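Stutier Opens Second Clothing Repair Counter in Orville, Adds Free Evening Sessions

ORVILLE — Stutier, the clothing repair and alterations shop, will open a second counter on Rutherford Street in December. The new space takes over the old shoe store next to the post office. Doors open at 9 a.m. on the first day, no ribbon, coffee while it lasts.

The first shop stays where it is and keeps the same hours. Same prices at both counters. Customers can drop off at one and pick up at the other, just say so when you hand the clothes over so it goes on the ticket.

The Rutherford Street counter will handle hems, zippers, linings, buttons, torn pockets, worn cuffs and collars. Heavy items still go to the first shop — coats, canvas, anything leather — as that is where the big machines are bolted down. Wedding clothes by appointment only, and please call well ahead of spring.

Why a second counter

Short answer, the line. The first shop took in 319 repair tickets last month, its busiest month so far, and the waiting shelf has been full since the end of summer. School coats, mostly. Also a lot of work pants. Turnaround had slipped to more than two weeks for a simple hem and the shop was not happy with that and neither were customers.

With two counters the goal is one week for basic work. Rush jobs will still be taken when there is room and still cost extra. Nothing is promised same-day, with the exception of buttons. Buttons can usually be done while you wait, if you bring the button. If you lost the button the shop has jars of them and you are welcome to dig.

The Drarkava Mending Evenings

Stutier is also starting a series of free evening sessions under the name Drarkava, which regulars will know from the paper patterns sold at the first shop. Sessions run from 6 p.m. to 8 p.m. in the back half of the Rutherford Street space. There are 23 seats. Sign up at either counter or by phone, first come first served, and please cancel if you can't make it so the seat can go to the next person on the list.

These are hands-on evenings. Bring one thing that needs fixing. One, please. People have brought whole trash bags to past events and it dosn't work, you run out of time on the first sock. Thread, needles, pins and chalk are supplied. Scissors too, but bring your own if you have a pair you like.

No sewing experience needed. Kids 10 and over are fine with a grown-up at the table. The room is on the ground floor, no steps at the street door, restroom in back.

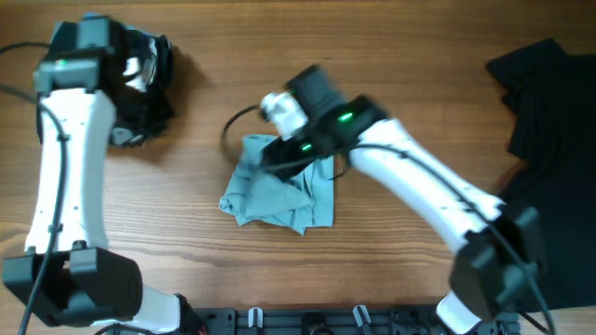 What the Sessions Cover

Each evening has one subject. The order may change, check the sheet by the register.

Sorting and first look. How to go through a pile and decide what gets fixed, what gets cut up for patches and what gets let go. Lay each piece out flat, smooth it, turn it inside out, look at the seams before anything else. Most trouble starts at a seam. Check the armpits, the crotch seam, the pocket corners. Mark every hole with a pin or a scrap of bright thread so you don't lose it again.

Hems by hand. Pants, skirts, curtains if you must. Slip stitch and catch stitch, how to measure with shoes on, how to press before you sew and not only after.

Knits. Sweaters, T-shirts, socks. Dropped stitches, small holes, runs. Darning on a wooden mushroom or on a light bulb, either works. Stretchy fabric needs a ballpoint needle and a loose hand.

Patches. Inside patches, outside patches, knees and elbows. Round the corners or they lift in the wash. Wash the patch fabric first, every time.

Zippers. The most asked-for evening by far, and the hardest one to fit in two hours. Covers stuck sliders, missing stops and split teeth. Full zipper replacement is shown at the front but not everyone will get to finish one. Jackets with two-way zippers, bring them to the counter instead.

Stains and storage. Not sewing at all but people kept asking. Cold water, patience, which folding holds up in a drawer and which things should hang. Moths. A good deal about moths.

Prices

Sessions are free. Counter repairs start at the same rates as before and a printed list is posted at both shops. Bring in five or more items on one ticket and the cheapest one is done free. This offer has run at the first shop for a while and will now apply on Rutherford Street too. It can't be combined with rush service.

Clothes should be clean when they are dropped off. The shop will turn away items that are not, politely. Empty the pockets. Past finds are in a box under the register at the first shop — keys, a hearing aid battery, one library card — and can be claimed any time.

Fabric Scrap Shelf

A scrap shelf will be set up just inside the door of the new space. Take what you need, leave what you can. Cotton, denim, wool and linen are the most useful. Please no foam, no pillow stuffing, and nothing smaller then a hand. Old sheets are great. The shelf can't take finished clothing, the thrift store across the street does that and has a proper drop box.

Parking and Getting There

Street parking out front is limited to 40 minutes until 5 p.m., plenty for a drop-off. After that it is free and open, so the evening sessions are fine. There is a bike rack by the post office. The bus stops at the corner. During the first week the sidewalk on that side may be partly closed for sign work, use the side door on the alley if so.

Hours

Rutherford Street counter: 9 a.m. to 5 p.m., later on session evenings, closed for lunch from noon to 12:30.

Tickets ready for pickup are held for 60 days. After that the shop calls, then calls again, then the item goes on the sale rack.

About Stutier

Stutier repairs and alters everyday clothing in Orville. It began as a single machine in a rented front room and now runs two counters, a pattern line and a small stock of thread, zippers and notions. It does not do dry cleaning.

Press and sign-up questions: ask at either counter or call the shop during open hours. Photos of the new space available on request once the painting is done.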